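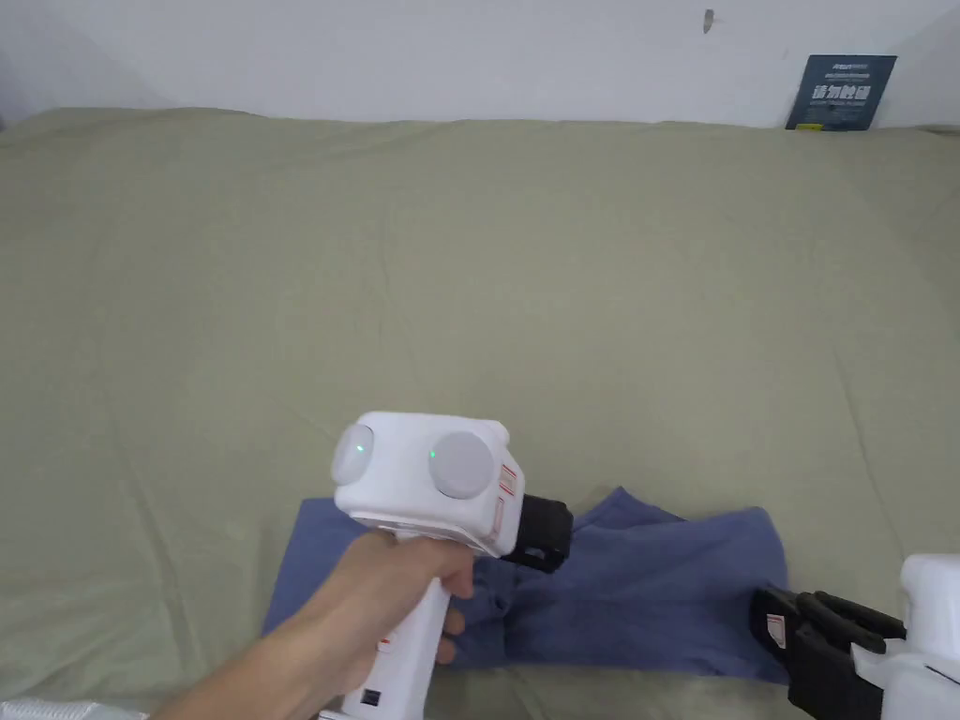 Blue cloth garment on the sage-green sheet.

Notebook, textile bench, Illotdale
February, entry opened 8:40

Dye bleed and shrinkage, Botatside cotton, second round.

Carried over from last entry: the first round gave shrinkage figures that did not agree between the warp and weft marks on the same swatch. Suspect the marking pen. The line spreads when the cloth is wet and dries wider than it was drawn, so the reading depends on which side of the line the rule is laid against. Switched to sewn marks, single white thread, knots on the back face. Slower to prepare but the edge is clean after washing.

Swatches cut from the Botatside roll, full width, staying clear of the selvage. Pre-conditioned overnight on the open rack. The rack is too close to the radiator. Moved it to the far wall and started the conditioning clock again.

Wash: Kaufmann drum, program 4, cold fill. Standard powder, no softener. Load made up to weight with the plain ballast cloths. Check the ballast before the next run, two of the pieces are fraying and shedding lint into the filter.

Spin set to 1,000. The earlier round was run at the machine default, which is higher, and the swatches came out with hard creases that had to be pulled flat before measuring. Pulling them flat stretches them. That alone could account for part of the disagreement in round one.

Drying: flat, on mesh, no heat. Not the line. Line drying adds length in the hanging direction and the numbers are then no use for comparison with the mill sheet.

9:55. First cycle out. Adjacent white strip shows a faint blue tint along the stitched edge, none in the body of the strip. Graded against the gray scale under the daylight lamp, between 3 and 4, entered as 3. Entered low on purpose. Regrade when fully dry, as damp cloth reads darker.

11:20. Second cycle out. Rinse water visibly clearer than the first. Most of the loose dye appears to go in the first wash. If this holds for the rest of the set, a pre-rinse at the mill would probably settle it and there is no need to change the dye recipe. Not writing that to Botatside until the full set is finished.

Gromer balance drifting again. Zeroed it before each weighing and it still wandered while the door was closed. Leveled the feet, let it warm up for longer, better after that. Weights taken before the leveling are struck through in the table and should not be used. It is due for calibration anyway.

Shrinkage after the second cycle: greater in the warp than in the weft, which is what this weave should do. Warp and weft marks now agree from swatch to swatch. The sewn marks stay.

One swatch rejected, knot pulled through during the spin. Use a double knot from here on.

To do:
Cycles up to 9 on the remaining swatches, same program.
Clean filter after every third load.
Reorder multifiber strip, last pack is open.
Ask Kaufmann for the actual fill temperature on program 4. The panel says cold and nothing more.
Repeat the round one swatches with sewn marks if there is enough roll left.

Stopped 4:15. Third cycle swatches are on the mesh, label side up. Leave them there.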